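4.2 Alert wording and unresolved detections

Share 3 | Comments 3

The second part of the study looks at alerts that report a detection but offer the user no means of acting on it. We call these unresolved alerts. They arise when the scanning component and the notification component hold different views of the same item, most often after the file has been removed by another process or moved to a volume that is no longer mounted. The detection record remains in the queue, the notifier keeps reading it, and the user is shown a warning with an empty detail pane.

Three endpoint protection clients were compared: Besari, Kimetby and Dixit. Each was installed on a clean system image with default settings, and the same set of 80 harmless test files was copied to the user's documents folder. A script deleted each file after the scanner had logged it but before the notifier had polled the queue. All clients were run with cloud lookup turned off, so that differences in network delay would not affect the order of events. Logs were gathered with Fesus, which timestamps writes to the queue and calls to the notifier on one clock.

Kimetby raised an unresolved alert for 42 of the 80 files. Besari and Dixit check that the path still exists before showing a message, and neither raised any. The check is made only once, however, and a file deleted while the message is on screen leaves the same empty pane. Participants in the user sessions worked seated, with a mouse, and were free to dismiss an alert or leave it open (Figure 3).

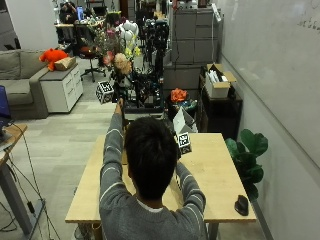
Figure 3. Person seated at a light wooden table, with a computer mouse at the right front edge.

4.3 Clearing stale records

Restarting the Kimetby service did not clear the queue, as the records are written to disk and read back at start-up. A full scan cleared them only where the parent folder was within the scan scope. Deleting the queue file by hand, with the service stopped, removed all stale records but also erased the detection history. We therefore do not recommend it on managed machines, where the history may be needed for audit.

A safer method is to mark a record as expired when its path cannot be found on two successive polls. The record stays in the history, and the notifier skips it. Files on removable volumes need separate handling, as a missing path may only mean that the volume has been detached.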